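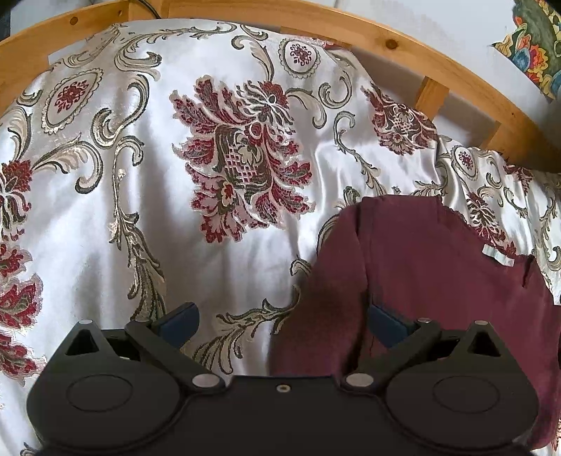 How do you keep a satin brocade bedspread from snagging when you fold it? Take your rings off first, then lay it out flat on the bed and fold it pattern side in.

I learned this on the one I bought in Kalulley for 40 dollars, and my watch strap pulled a thread the very first January (I nearly cried!). Soft wrinkles I mostly leave alone. If they bug me, I use a cool iron on the back with a cotton cloth in between, and never steam over the red flowers.

Filed under: Bedroom & Linens

Home | Tips | Laundry | Older posts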